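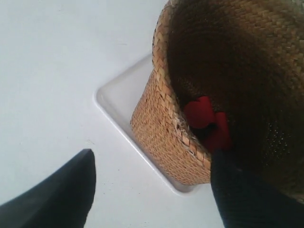 4.1 Receiving and Positioning Woven Items

6 min read

This section explains how woven baskets are received, positioned, cleaned and returned to the shelf at the Clanley household goods library. It applies to all items of straw, cane, rush and similar plant fiber, and it should be read together with Section 3 (Hard Containers). Every woven item is placed in a shallow white tray before any other work begins, and it stays in the tray until step 14 is complete. The tray catches broken fiber and dust, and its raised rim marks the limit of the working area. Straw baskets wear first along the rolled rim, where pale loose fibers begin to stand out from the weave, and staff should look there before they look anywhere else. Frayed fiber at the rim does not by itself remove a basket from lending. The decision is made under 4.3.

4.2 Preparing the Work Surface

1. Clear the surface of all items from the previous intake.

2. Wipe the surface with a dry cloth. Do not use a wet cloth at this stage.

3. Place one tray on the surface. Use the large tray for any basket that will not stand fully inside the rim of the small one.

4. Stand the basket in the tray with its opening facing up. If the base is uneven and the basket rocks, support it with a folded cloth.

Note: Trays from the Jakubowski set and trays from the Mernia set do not stack together. Return each tray to its own shelf.

CAUTION: Do not lift a basket by its rim. Support it from below with both hands. This applies to small baskets as well as large ones.

4.3 Inspecting the Basket

5. Read the item number on the hang tag and find the matching card. Cards are filed in number order, from 1,000 to 1,636. Gaps in the sequence are items that have been retired, and their numbers are not used again.

6. Turn the tray, not the basket, and examine the outer wall on all sides. Flat-strip weaves often show darker and lighter patches. A difference in color is normal in natural fiber and is not recorded as a stain unless the patch feels stiff or sticky.

7. Run one gloved finger slowly along the full length of the rim. Where the finger catches, stop and examine the place under the lamp.

8. Shine the lamp into the basket. The inside of a deep basket is hard to judge by room light, and the base must be seen clearly before the card is signed.

9. Enter the condition on the card, using one of the grades below.

Grade A - No loose fiber. The rim is firm along its whole length.

Grade B - Loose fiber at the rim or wall, with the weave underneath still closed.

Grade C - The weave has opened, or a strip has broken through. The basket is set aside for repair.

Note: When two grades seem equally suitable, enter the lower one. Grade C items are passed to Lena Sowa, who keeps the repair list. Please do not begin repairs at the intake table.

4.4 Dry Cleaning

10. Brush the inside first, working from the base up to the rim. Use the soft brush with the long handle.

11. Brush the outer wall in the direction of the strips. On a diagonal weave this means two passes, one for each direction.

12. At any frayed place, hold the loose fibers flat with a fingertip and brush away from them. Do not pull them. Fibers that are already detached may be lifted out with tweezers.

13. Trim only those fibers that could catch on clothing. Use the small scissors and cut no closer than 3 mm from the weave.

CAUTION: Do not apply oil, varnish, glue or furniture polish to any item in the lending collection. Earlier copies of this guide allowed a light coat of oil on Grade B baskets. That instruction was withdrawn in April and should be crossed out wherever it is still found.

4.5 Returning the Basket to the Shelf

14. Lift the basket out of the tray and empty the tray into the bin. Check the loose material for tags, pins or coins before it is thrown away.

15. Wipe the tray, including the inner edge of the rim, and let it dry fully before it is used again.

16. Place the basket on the open shelving in Room 98. Baskets are stored upright and singly. Nesting saves space but wears the inner wall, and it is permitted only for items sold to us as a nested set.

17. File the card. If the grade has changed since the last loan, place the card in the red folder so that the catalog can be corrected.

Note: The Hullero storage boxes on the lower shelves have tight lids and are not suitable for plant fiber. They are reserved for table linen.

4.6 Questions and Corrections

Questions about grading should be addressed to Fatima Xaba. Requests for brushes, gloves and replacement trays go to Igor Śliwiński and should state the tray size - large or small - and the shelf it came from. Damage reported by a borrower is covered in Section 7, and the form for it is kept with the cards.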